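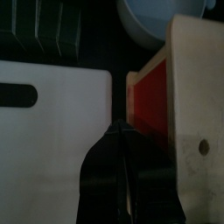 How to Pickle Red Onions at Home

By Arūnas Krūmiņa

Pickled onions are easy to make and you need no special equipment. I learned this recipe from my neighbor Maximiliano Espinoza, and I have changed only the amount of sugar.

What you need:
2 large red onions
1 cup white vinegar
1 cup water
2 tablespoons sugar
3 teaspoons salt
A clean glass jar with a lid

Peel the onions and cut them in half from top to root. Put the flat side down on the board and slice them thin. If the slices are too thick, they stay hard in the middle and taste too strong. A sharp knife is better than a heavy one. 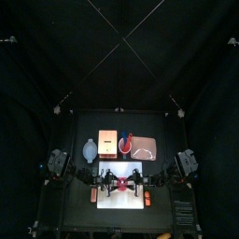 Put the slices in the jar and press them a little with a spoon. Do not fill the jar completely, leave one finger of space at the top.

Heat the vinegar, water, sugar and salt in a small pot. Stir until you don't see the sugar anymore, then take the pot off the stove. It does not have to boil. Pour the liquid slowly over the onions until they are covered.

Let the jar stand open until it is cool, then close it and put it in the refrigerator. You can eat the onions the next day. I keep them for two weeks and always take them out with a clean fork.

They are very good with beans, eggs or cold chicken. In November I add a small piece of cinnamon to the pot, but my children prefer it without.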